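Purchasing Support — Ticket 567
Subject: Equipment plan for kitting cell, wrong quantities and missing items in quote
Status: Open, waiting for supplier
Requester: Crescencio Tovar, Urncombe workshop
Assigned to: Annunziata Mazza
Opened: Aug 18, 2020

Crescencio Tovar wrote:

Good morning. I am preparing the budget for the small parts cell and I have a problem with the quote we received from Bustholm. The total is higher than what we discussed on the phone, but at the same time I think several things are missing from it. I would like to understand this before I send the request to Rocío Zúñiga for signature. Her deadline for the September round is strict and I do not want to miss it again.

The task of the cell is simple to say. Small electrical parts arrive mixed in a tray, and the arms must sort them into bins. The parts are circuit boards, wire harnesses and short cables. We want to buy one more cell like the one we have now, with two arms.

My questions:

Why does the quote have 11 tool flanges? We need two, and perhaps one spare.

Where are the bins? I find no line for bins or trays.

Is the mounting plate included in the price of the arm, or do we pay for it separately? In the last order it was included.

Thank you in advance.

Annunziata Mazza wrote:

Hello Crescencio, I compared the quote with your request. The 11 is a mistake, but I am not sure who made it. In your request form the field "item number" has 11 and the field "quantity" is empty. I think the person at Bustholm copied the wrong field. I have asked them to correct it to three.

For the bins and trays, Bustholm does not sell them. They are on the old order from Elness. Please tell me how many you want and if they must be the same model.

For the mounting plate I have to ask. The article code is different from last time.

Crescencio Tovar wrote:

Thank you, this explains the total. With three flanges the price is almost the one from the phone.

Bins: four for each tray, the same model if it still exists. If they send another model, the rim must not be higher than on the present ones, or I must teach all the drop positions again. Please also include one set extra. For the tray I want steel again. We put white paper inside, so please add paper to the regular office order. It should not go in the equipment budget, I was corrected for this last year.

Annunziata Mazza wrote:

Elness answers that the bin exists, but is sold only in packs of 17. I know this is too many. I asked for a smaller pack and they said no. The price of one pack is still less than buying single pieces from the other shop. Should I take the pack?

About the plate: Bustholm confirms it is not included anymore. They changed the price list in spring. You need one plate for each arm, so two plates, and this must be added to the quote. Delivery of the plates is four weeks, the arms are longer.

Crescencio Tovar wrote:

Take the pack. We will use the others for storage.

The plate is bad news, but I can cover it if I remove the second controller license. I spoke with Trinidad Ocampo, and she says the license from the Urrutia line is free after they finish there. Can you check if it can be moved to another site? I do not want to plan with it and then learn that it is tied to one address.

Elsie Bickerstaff (Finance) wrote:

I was added to this ticket, so I answer the license part. According to the contract it can be moved once per year, with a written request. It was not moved this year. You can plan with it, but send the request before the order and not after.

Please also separate the budget into two lines — arms with plates and flanges on one line, and small material on the other. The small material does not need Rocío's signature.

Crescencio Tovar wrote:

Thank you Elsie, this is very clear. I will do the two lines today.

One more point that I forgot in my first message, and I am sorry for this. The cables. On the present cell the cable goes outside the arm in a big loop, over the top and down to the wrist. When the arm works over the tray, the cable needs free space, and a piece of it can hang low over the parts.

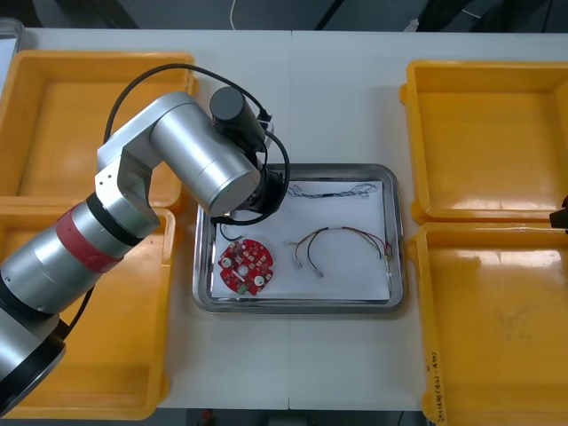

For the new cell I would like to have a cable guide kit in the budget, one for each arm. I looked in the catalog of Bustholm and there are two types, with clips or with a sleeve. I prefer clips, because we can open them without tools. If the kit makes the order too late, leave it out and I will ask for it separately.

I also need labels for the new bins. Today we write on them by hand with a marker and the writing is difficult to read for people who were not there. Printed labels are enough, no special material. They can go on the small material line.

Annunziata Mazza wrote:

Clips are in stock, no delay. I added two kits to the quote request. Labels are on the Elness order together with the bins and the steel tray.

Open points now:

Bustholm: corrected quote with three flanges, two plates, two clip kits. Waiting.

License transfer: written request from Trinidad. Waiting.

Elness: order is ready, I send it when Crescencio confirms the cost center.

Crescencio Tovar wrote:

Cost center is the same as for the first cell. Trinidad has the form for the license and will sign it tomorrow morning. Please keep the ticket open until the corrected quote is here.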